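Teaching a hand-held gripper to put small pins in standoffs: how do you get clean demos?

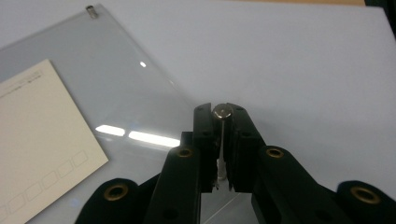 Category: Robots & Automation > Teaching by Hand

pinchpoint_pat
3 replies · 1,432 views · 6 people found this useful

Hi all, first post in this section so be gentle. I've been recording demonstrations with a hand-held gripper (two fingers, four black linkage arms, you squeeze and they close) for a little job at our makerspace in Grurnbridge. The task is dropping a small metal pin with a flat round head into a metal standoff on a sheet of clear acrylic. By hand I can do it half asleep. Through the gripper I'm all thumbs.

I've done 200 demos so far and trained on the lot, using the stock settings in Zaltumico. The arm gets to the right neighbourhood every time, then it hovers, dithers, and comes down beside the hole. Sometimes it lets go early and the pin goes skating off across the table, which was funny the first few times.

Things I've already tried: slowing right down, which made the hovering worse. Starting with the pin already in the fingers, which helped a bit but feels like cheating, as I'd like it to do the pick-up too eventually. I also had a go at driving the arm by remote control with a borrowed Nakpan controller, and my success rate was awful. I couldn't feel anything through it, so I'd push too hard and tip the pin over in the jaws.

So is it me, the setup, or do I just need heaps more demos? I'd rather not spend all of March squeezing a trigger if the recordings are no good to begin with. Also my forearm is killing me.

Share · 4 comments hidden

brasswasher
Helpful: 31

It's a bit of you and a bit of the setup, I reckon. I went through nearly the same thing with dowels last winter and ended up throwing out most of my first batch.

Have a look at where you're gripping. With the fingers pinched around the shaft and the head sitting up above them, you've got a decent hold, but the pin can still lean forward or back between the flat faces and you won't notice from your own eye line. The camera's view is all the robot gets. Play your recordings back and watch only the bit of shaft poking out under the fingers. If it's straight in one demo and on a lean in the next, the arm is learning to aim at two different spots. I started doing a tiny pause after every pick-up to check the pin was upright, and if it wasn't I put it down and picked it up again with the recording still running. Keep those! A fumble you recover from is worth more to you than another perfect run, because that's the only place it sees what to do when the pin's crooked.

Then there's the hovering. I'd bet money that's you hesitating. When we line up something fiddly we stop and think, and the recording can't tell thinking from doing, so the arm learns that stopping just above the hole is part of the job. Slowing down made it worse for that very reason. Practise the move a dozen times with nothing recording until it's one smooth motion at an ordinary pace, then record. If you catch yourself dithering for more than a second or so, bin that one.

Clear acrylic is a pain too. You get bright streaks off the overhead lights, and they slide about as the gripper moves, so they look different in every single demo. I'd go one of two ways. Either turn off the light straight above and bounce a lamp off the wall, or leave it as is and deliberately shift the sheet between takes so the glare lands all over the place. The second is more work but it's sturdier if the room you run it in has different lighting. What doesn't work is recording everything with the sheet in one spot and the lights in one state, then wondering why it falls over at four in the afternoon when the sun comes round.

Same goes for anything else lying on the table, by the way. Any paper or cards near the work, move them around a bit between runs or take them away. Mine latched on to the corner of a notepad as a landmark and I was days working that out.

As for the arm, swap hands for the easy demos and stop after half an hour. Your last twenty when you're tired will be the worst in the set.

gary_from_the_shed
Helpful: 2

More demos mate. I didn't get anything sensible out of mine until I had way more than you've got. Also check your fingers are tight, mine had a loose screw and it wobbled like a shopping trolley.

tabletop_tinker
Helpful: 17

Mostly agree with brasswasher, but I'll stick up for remote control a little. It's rotten for this kind of fine work if you can't feel the contact, no argument there. Where it earns its keep is fixing things afterwards. Let the trained arm have a go on its own, and when it starts to drift beside the hole, take over with the controller and nudge it back on line, then add those bits to your training. You only need to be good for a couple of seconds at a time, and you're teaching it in exactly the spots where it goes wrong. I did this on my Broltau arm with the sensitivity turned right down, and it cleared up most of the near misses.

Another thing to check is timing. If the recorded finger width lags behind the video even slightly, the arm will learn to open at the wrong moment, and that sounds an awful lot like your early letting go. Record yourself snapping the fingers shut on nothing, step through the video slowly, and see if the width reading changes when the fingers do. If it's out, you can shift it in your existing recordings and train again before you pick the gripper up for another session.

And start with the pin already held. I wouldn't call it cheating. Get the placing part going, then record the pick-up as its own thing and join them later — way less frustrating, and you'll know which half is broken.

pinchpoint_pat
Comment · 3 likes

Thanks heaps, all of you. Watched a pile of recordings back last night and yep, the pin's on a lean in loads of them, and I stop dead above the hole nearly every time. Embarrassing! Haven't checked the timing yet but I'll do the snapping test before I record anything new. Gary, screws were fine, but I did check.

Back to top · Contact the moderators · © Grurnbridge Makers Help Board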